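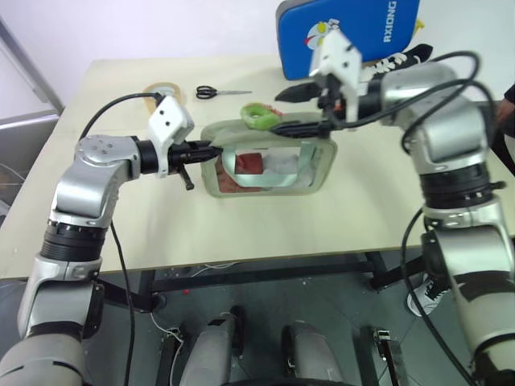 Ticket 900: Gas kettle base leaking at the seam
Opened by: Moushumi Gamage
Status: solved, leaving open for comments

25 February 2019
My Welby clay kettle finally made it to Clistdale and I love it already! Beautiful pour, great shape for gongfu. Trouble is, it weeps along the bottom seam whenever I fill it past halfway. No crack that I can find, even with a flashlight. Has anyone seasoned one of these?

Reply from Biswas Teaware
Please don't put it over a flame yet. Simmer plain rice porridge in a larger pot, let it cool, then fill the kettle with the thin starchy part and leave it overnight. Rinse and air dry for 4 days.

Moushumi Gamage
Did the porridge soak. Much better — I got a few beads of water after 50 minutes where before I had a puddle. Going for round two!

Moushumi Gamage
Round two done, dried it on the rack next to my Jestska burner. Filled to the brim, left for 42 minutes on a paper towel, and the towel is bone dry. So happy! First real boil was on the lowest setting with a heat diffuser underneath, and the water tastes lovely and soft (my old oolong has never been this sweet).

One question left: can I use the same soak on the lid? It has a chalky patch near the knob.

Biswas Teaware
Yes, same method, one soak is plenty.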